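I moved to Illirgate for a job that lasted one winter, and I stayed for the vinegar. Okay, for the people who make it! But mostly the vinegar.

You find it at the Saturday market, two rows back from the bread, in whatever bottles folks had lying around. Every family has a mother (that's the slimy blob that does the work, sorry) and every family will tell you theirs is the oldest in town. Jui-lin Fu let me taste one made from plum wine her uncle gave up on, and I stood there coughing like a kid with a cigarette and then bought 2 bottles.

I've been trying my own since February. The first batch smelled like nail polish. The second grew fur. Jui-lin told me to quit fussing with the lid and leave it alone in a dark closet, so I did, and by spring I had something sharp and a little sweet that I now put on eggs, beans, cabbage, even strawberries.

It's a small town, 2,773 people by the sign on the Trondale road, and I'd guess about 395 of them have given me advice on this. Most of it disagrees. Use red wine, never use red wine, stir it, don't you dare stir it. 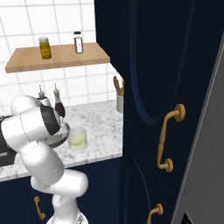
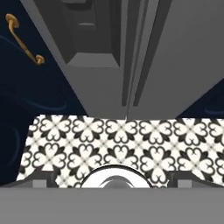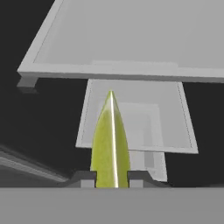
Kamarul Tambunan read a draft of this and wrote back that I'd left out the most important part, that you always save a cup of the old batch for the new one, and that strawberries were going too far.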